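Tomar example collection: frequently asked questions

Last updated Jul 16, 2025

These are the questions we receive most often from people who collect examples for the Tomar project. If you are new, please read also the setup guide of Odari before your first session.

What is one example?

One example is one complete recording of the arm doing one task, from the start position to the end position. We save the joint angles, the gripper opening, the camera views and the sentence which describes the task. If the recording is stopped before the end position, it is not an example and the tool will not count it.

How many examples do you need for one task?

For a simple task such as "put the green cube next to the white object" we ask for 400 examples. For a first test of a new task, 53 is enough to see if the learning goes in the right direction. We do not train on less than this.

Do I need a real arm?

No. Most of our examples are made in the Lirov simulator, and you control the simulated arm from your own computer. You can use the keyboard, but a small leader arm gives smoother movements and we recommend it if you have one.

What does the room look like when I start?

In the basic room the arm is on a long rug on a wood floor, and there is a desk behind it with a monitor and a red mug. The furniture is background only. The task uses the small things on the rug, for example the green cube. Before you press Record, check that the gripper is open to the value in the task sheet and that it does not touch anything.

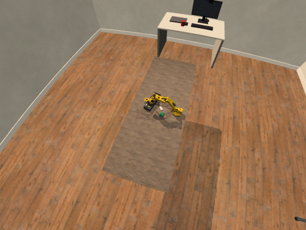

Can I move the objects before I record?

Yes, and please do it. If the cube is always in the same place, the policy learns the place and ignores the cube. Change the position and also the rotation after every example. The button "Shuffle" does this for you, but it sometimes puts an object where the arm cannot reach. In this case press it again.

Why do the colors and shadows change between sessions?

The simulator changes the light, the floor texture and the camera position by itself. It is done on purpose. Please do not set them back to the default values, even if the shadow of the arm falls over the object and it is harder to see.

I made a mistake in the middle. Should I delete the example?

It depends on the mistake. If you missed the cube and then picked it correctly on the second try, keep it and mark it "recovered". If you pushed the cube off the rug, or the arm went through the floor, delete it.

How long can one example be?

The limit is 18 seconds. Most people need less after some practice. Please do not wait without moving at the beginning, the model will learn to wait too.

Who checks my examples?

The Flillent tool checks the file first (missing frames, wrong names, jumps in the joint angles). After this a reviewer watches some 5 percent of every upload. If the reviewer finds a problem, you receive the list of numbers and you can record only these again.

Will my old examples still work with the next version?

We plan a new file format in November. Old files will be converted on our side and you do not have to upload them again.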